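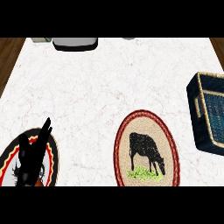

Guvitz Clasico 80 Mobile Phone

Home > Phones > Keypad phones > Guvitz Clasico 80

Sold and supported by Monetti

The Clasico 80 is a keypad phone with 4G calling and a small set of built-in apps. It replaces the older Clasico, which only worked on 2G and 3G and can no longer be used on some networks. The buttons, the battery and the charging cradle have been kept the same size, so spare batteries and cradles bought for the old model will fit the new one.

The phone is sold unlocked and without a SIM card. It takes one nano SIM. There is a second slot beside it for a memory card, and you can use both at once.

Price: £49 including VAT
Colours: black, dark blue
Stock: black available now, dark blue due back in August

What you can do with it

Calls and texts work as you would expect. The phone book holds 700 contacts on the handset, and each entry can have two numbers and a short note. Contacts can be copied from a SIM card or sent over by Bluetooth from another phone. If you are moving from a smartphone, send the contacts as a single file and the Clasico 80 will ask whether you want to keep the ones already stored.

Apps are limited to those that come with the phone. These are a calendar, a calculator, an alarm clock, a radio, a weather page, a notes app and a simple browser. There is no app shop, and extra apps cannot be put on from a computer or a memory card. Please check this before ordering if you need banking or parking apps, as these will not run. We get a fair number of returns from people who had hoped otherwise.

Email can be set up for one account. Messages are shown as plain text and attachments are not opened, although you will see that one has been sent. The browser is suitable for looking up a train time or a phone number. Pages with a lot of pictures load slowly and some will not load at all.

The radio needs wired earphones plugged in, as the lead works as the aerial. Earphones are not in the box. Any pair with a 3.5 mm plug will do.

Keys and screen

The number keys are raised and have a light behind them, which stays on for ten seconds after the last press. You can change this under Settings, Display, Key light. Keys 2 to 9 can each be set to call a number when held down. Key 1 is kept for voicemail and cannot be changed.

The text on the screen comes in three sizes. The largest applies to messages, the phone book and the call screen but not to the browser, which has its own zoom on the star key.

Battery

The battery can be taken out by hand by lifting the back cover from the notch at the bottom. Standby time depends a good deal on signal. Customers in places with poor coverage tell us they charge every few days, and those in towns go longer. Turning off mobile data makes the biggest difference if you only use the phone for calls.

Charging is by USB-C, either straight into the phone or through the cradle. The cradle is included. A plug is not included.

Updates

Guvitz sends out updates for the Clasico 80 over the air. The phone checks for them once a month, or you can check yourself under Settings, Phone, Update. Keep the phone on charge while an update is being put on. Phones made before the current batch may need two updates one after the other, with a restart in between. Your contacts and messages are kept.

If you bought the phone with software version 810 or earlier, group texts may arrive as separate messages. The next version up puts this right.

In the box

Clasico 80 handset
Battery
Charging cradle
USB-C cable
Wrist strap
Printed quick guide

The full manual is not printed. It can be downloaded from the Support tab, or we can post a large print copy on request at no charge.

Specification

Network: 4G, 3G, 2G
SIM: one nano SIM
Memory card: microSD, not supplied
Contacts: 700
Bluetooth: yes, for headsets and sending files
Wi-Fi: no
Camera: rear only
Torch: yes, switch on the side
Earphone socket: 3.5 mm
Charging: USB-C or cradle
Battery: removable

Accessories for this model

Masri carry case, with belt loop. Fits the Clasico and the Clasico 80. The cradle cannot be used with the case on.
Spare battery. Same part as the older Clasico.
Spare charging cradle.
Masri in-car holder. Clips to an air vent. Fits phones up to 80 mm wide.

Common questions

Will it work on my network?
It works on all the main UK networks. To make calls over 4G, your network has to switch the service on for your number. Most do this by themselves when the SIM is first used in the phone. If calls drop to 3G or fail, ring your network and ask for 4G calling to be turned on.

Can I use WhatsApp or other chat apps?
No.

Can I move my old texts across?
Only texts saved on the SIM card. Texts stored on the memory of another phone stay there.

Does it have an emergency button?
No. The Guvitz models with an emergency button are listed under Easy use phones.

Can I block numbers?
Yes. Open the call list, pick the number and choose Block. You can also set the phone to ring only for people in the phone book.

Delivery and returns

Orders placed before 3 pm on a working day are sent the same day. Delivery is free on this item within mainland UK. You can return the phone within 30 days if it is unused or only lightly used, with everything that came in the box. Please take out your SIM and memory card first. We cannot always trace cards left inside returned handsets.

The phone has a two-year guarantee. The battery is covered for one year.

Related products: Guvitz Clasico 80 twin pack, Masri carry case, Clasico spare battery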